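Why Does Fruit Go Soft?

Everyone has found an apple at the bottom of a backpack that used to be crisp and is now brown and mushy. What happened to it? The short version is that a piece of fruit is still alive after it is picked, and it keeps changing.

Fruit is built from cells, which are tiny parts too small to see. Each cell in a piece of fruit is filled with water and has a stiff wall around it. When the cells are full, they press hard against each other, like balloons packed tightly in a box. That is why a fresh apple crunches. Your teeth are breaking the cell walls, and the juice comes out.

Fruit breathes

A picked fruit cannot get any more food from the tree. It uses up the sugar it has stored. To do this it takes in oxygen from the air and gives off carbon dioxide, water and a little heat. Scientists call this respiration. You do it too.

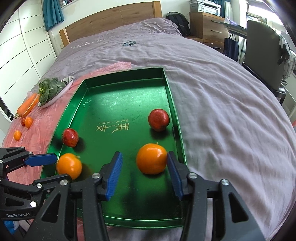 Warm fruit breathes faster than cold fruit, so it uses up its stored food sooner. A refrigerator slows everything down. It does not stop it.

The ripening gas

Many fruits make a gas called ethylene (say "ETH-uh-leen"). You can't see it. Ethylene works like a message. It tells the fruit to turn its starch into sugar, change color and soften its cell walls. Apples, bananas, pears and tomatoes all make plenty of it as they ripen. Oranges and other citrus fruits make very little, and they don't get much sweeter after they are picked.

The gas can drift from one fruit to the next. If you put a ripe apple in a paper bag with a hard green pear, the pear will usually ripen faster.

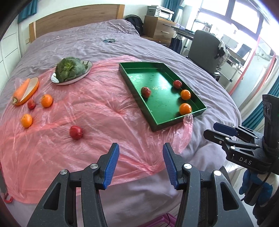 Do vegetables ripen too?

Most of them don't. A carrot is a root and lettuce is a bunch of leaves, so they have no ripening to do. They still breathe and lose water, and that is why old carrots bend and old lettuce goes limp. Tomatoes, peppers and cucumbers are different — a cook calls them vegetables, but they hold seeds, so to a scientist they are fruits.

Who else is eating?

Mold and bacteria like sugar as much as we do. The skin of a fruit keeps most of them out. A bruise or a cut gives them a way in, and soft spots often start there. Mold spreads by spores, which are light enough to float through the air.

Try it yourself

You need two unripe bananas and one paper bag. Put one banana in the bag and fold the top closed. Leave the other on the counter next to it. Look at both every day and draw what you see. Which one gets brown spots first?

Words to know

Cell: a tiny building block of a living thing
Respiration: using oxygen to get energy from food
Ethylene: a gas that makes many fruits ripen
Spore: a tiny speck that can grow into new mold

Written by Teodor Hovland. Last updated June 2018.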